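Misgate Kitchen Challenge

The Misgate Kitchen Challenge is a student robotics competition held entirely in simulation. Teams write control software for a household robot that must find, pick up and put away objects in computer-rendered kitchens.

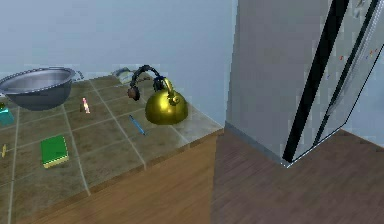 Format

Each team receives the same set of 130 kitchens for practice. A further 20 are withheld until the final round in May. The kitchens combine fixed furniture, such as counters, cabinets and refrigerators, with objects placed on the work surfaces. Cookware may share a counter with items from other parts of a home, including books, pens and headphones, and entries are expected to tell them apart before moving anything. Reflective finishes, such as that of a gold-colored kettle, are included among the object materials.

Teams consist of two to five students enrolled at the same school or college. Each team may name one adult adviser, who may not write or edit the submitted code.

Scoring

A run begins with a written instruction and ends when the robot signals completion or the time limit of 2 minutes expires. Points are awarded for each object delivered to its assigned location. Deductions apply for dropped objects and for contact with furniture. Ties are settled by total completion time across all withheld kitchens.

History

The challenge began as a semester project in an introductory automation course taught by Irina Stoica at Escobedo College. The first kitchens were built by students as coursework and contained no loose objects; the only task was to open a cabinet door. Movable items were added in the second year, when the course was opened to students from neighboring schools. The present name was adopted after the final moved to Misgate Hall.

Duyên Mai, a former student in the course, became technical director and rewrote the scoring program. The object library has since grown to 569 models.

Software

Entries run on Urnimow, a simulator maintained by the college's robotics club. Teams may train their software on any equipment available to them, but final runs take place on the organizers' computers. Source code from the finalists is published after the results are confirmed.

See also

Fitside Junior Robot League
Escobedo College Robotics Club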